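Section 5. Running the Box Demonstration for Visitors

1. Put the open box on the speckled blue surface before the doors open, and say hello to Chaltu Wolde at the Povlow desk -- she keeps the visitor list and likes to know which table is live.

2. Bring the arm in at slow speed, with both fingers well apart, and let your guests watch the wrist view on the big monitor while you chat.
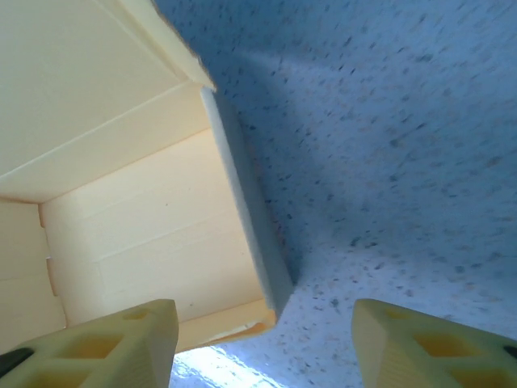 Gedberg Open Day Guide -- Page 17

3. Stop when you have the box on the left and clear blue surface on the right, between and beyond the fingertips. Take your time here, folks love to ask questions!

Note: Glare on the blue surface can wash out the speckles. Tilt the lamp a little.

CAUTION: Keep hands out of the box whenever the arm is powered, and please seat children behind the 2-yard line.

4. Press Hold before you invite anyone closer.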